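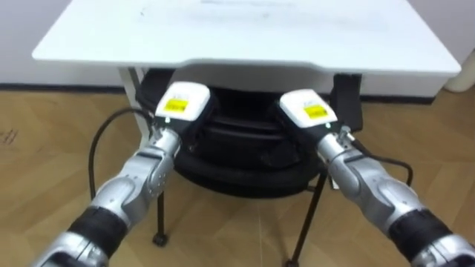
Nustik – Mesa de trabajo y silla Vanness
Manual de montaje y uso

Sección 4. Colocación, ajuste y cuidado del puesto

Esta sección supone que la mesa ya está montada (sección 2) y que la silla tiene las ruedas y los reposabrazos puestos (sección 3). Si todavía falta algún tornillo por apretar, termine antes esas secciones.

4.1 Elegir el sitio

1. Despeje la zona. La mesa puede ir pegada a una pared, pero la silla necesita espacio detrás para salir. Deje libres al menos 60 cm por detrás del respaldo con la silla recogida.

2. Compruebe que el suelo está nivelado. En suelos de madera o laminados, barra antes de apoyar las patas. Una piedrecita debajo de un pie de metal raya el acabado en cuanto se mueve la mesa.

3. Levante la mesa entre dos personas para llevarla a su sitio. Sujétela por el bastidor, nunca por el canto del tablero.

PRECAUCIÓN: No arrastre la mesa. Las patas trabajan bien en vertical y mal de lado, y un arrastre largo puede aflojar las uniones con el tablero.

4. Si va contra la pared, deje una separación de 2 cm para los cables y para que el tablero no roce la pintura.

5. Presione las cuatro esquinas con la mano, una tras otra. Si la mesa cojea, siga el apartado 4.2. Si no, pase al 4.3.

4.2 Nivelar los pies

1. Localice el tope roscado de los extremos de cada pie.

2. Gírelo a mano en el sentido contrario a las agujas del reloj para alargarlo. Media vuelta suele bastar.

3. Vuelva a presionar las esquinas. Corrija solo el pie que no apoya – si se tocan todos a la vez es fácil perder la referencia.

4. Coloque un nivel sobre el tablero, primero a lo largo y después a lo ancho.

NOTA: No desenrosque el tope más de 10 mm. Para desniveles mayores use una cuña rígida de base ancha bajo el pie.

4.3 Orientar el tablero

El lado del usuario es el que tiene el canto delantero curvo. El rebaje central permite sentarse más cerca y apoyar los antebrazos a los lados. Si el tablero ha quedado con el rebaje hacia la pared, gire la mesa completa entre dos personas; no hace falta desmontar nada.

La silla se guarda centrada en el rebaje, con el asiento bajo el tablero y el respaldo fuera.

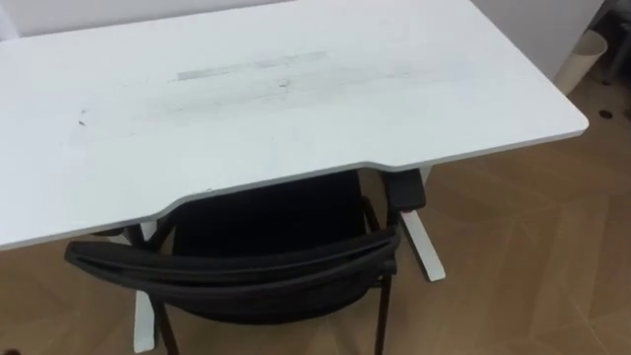

Antes de recoger la silla por primera vez, compruebe la altura de los reposabrazos:

1. Acerque la silla despacio y en línea recta.

2. Deténgase cuando los reposabrazos lleguen al canto. Agáchese y mire si pasan por debajo.

3. Si rozan, baje el asiento con la palanca hasta que quede una holgura visible. Si usted necesita el asiento más alto para trabajar, deje los reposabrazos fuera al recoger la silla.

PRECAUCIÓN: No empuje la silla con fuerza contra la mesa. El golpe repetido de un reposabrazos levanta la banda del canto, y ese daño no lo cubre la garantía.

PRECAUCIÓN: Mantenga las manos fuera del hueco entre el reposabrazos y el tablero mientras mueve la silla.

4.4 Ajustar la silla

1. Coloque la silla en una zona despejada, separada de la mesa, con todas las ruedas apoyadas en el suelo.

2. Siéntese con la espalda contra el respaldo.

3. Tire de la palanca hacia arriba sin levantarse del todo. Para bajar, deje el peso en el asiento; para subir, descárguelo poco a poco.

4. Suelte la palanca cuando los pies apoyen planos y los muslos queden horizontales. Como punto de partida, el asiento a 50 cm del suelo sirve a una persona de piernas largas; la mayoría acabará algo más abajo.

5. Acérquese a la mesa. Los codos deben quedar a la altura del tablero o un poco por encima.

6. Apóyese en los reposabrazos y muévalos ligeramente hacia los lados. Si alguno baila, apriete su tornillo con la llave Issa del juego de montaje.

NOTA: No se siente en los reposabrazos ni los use para levantar la silla. Para transportarla, agárrela por la parte baja del respaldo y el borde delantero del asiento.

4.5 Mover la silla

Para sacar la silla, tome el respaldo por el borde superior y tire hacia atrás sin girarla. Una vez fuera del tablero ya se puede orientar.

Si la va a llevar a otra habitación, ruédela en suelo liso y levántela en los umbrales. Las ruedas Grunthorpe que vienen de serie son para suelo duro. En moqueta gruesa giran mal y hay que pedirlas de otro tipo.
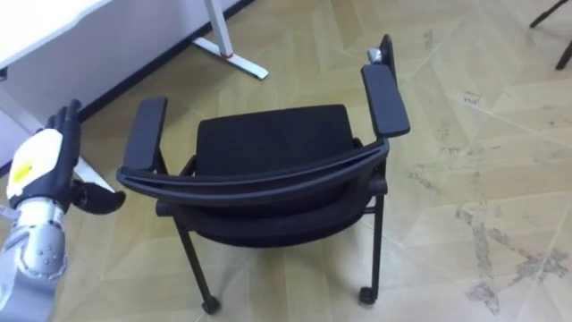 Cada pocos meses dé la vuelta a la silla sobre una manta y revise las ruedas:

1. Retire con unas pinzas los pelos e hilos enrollados en los ejes.

2. Gire cada rueda con el dedo. Debe moverse sin saltos.

3. Tire de ella hacia fuera. Si sale sin esfuerzo, el vástago no está bien encajado; empújelo hasta oír el clic.

4. Limpie la banda de rodadura con un paño húmedo y seque.

No engrase los ejes. La grasa atrapa polvo y mancha el suelo.

4.6 Limpieza del tablero

El acabado blanco mate no brilla con la luz, pero deja ver las marcas de lápiz, goma y suela. Límpielas pronto.

1. Retire el polvo con un paño seco.

2. Pase un paño de microfibra con agua templada y una gota de jabón neutro, en pasadas largas.

3. En las rayas grises que queden, frote con goma de borrar blanca y poca presión. Retire las virutas antes de volver a pasar el paño.

4. Seque enseguida, sobre todo junto al canto.

PRECAUCIÓN: No use estropajo, esponja de melamina, acetona ni limpiadores con cloro. Dejan una zona más brillante que el resto y no tiene arreglo.

Para la tela del asiento basta con el aspirador, con boquilla de tapicería y a baja potencia. La malla del respaldo se limpia con un cepillo suave, siempre desde fuera.

4.7 Si algo no queda bien

La mesa vibra al escribir: reapriete los tornillos del bastidor y repita el apartado 4.2.

La silla baja sola: el pistón está gastado. No intente abrirlo. Pida el recambio indicando el modelo Vanness que figura bajo el asiento.

La silla rueda hacia un lado: revise los ejes y compruebe el nivel del suelo.

La banda del canto se despega: sujétela con cinta de carrocero y solicite adhesivo de reparación. No la arranque.

La lista completa de recambios está en la sección 6.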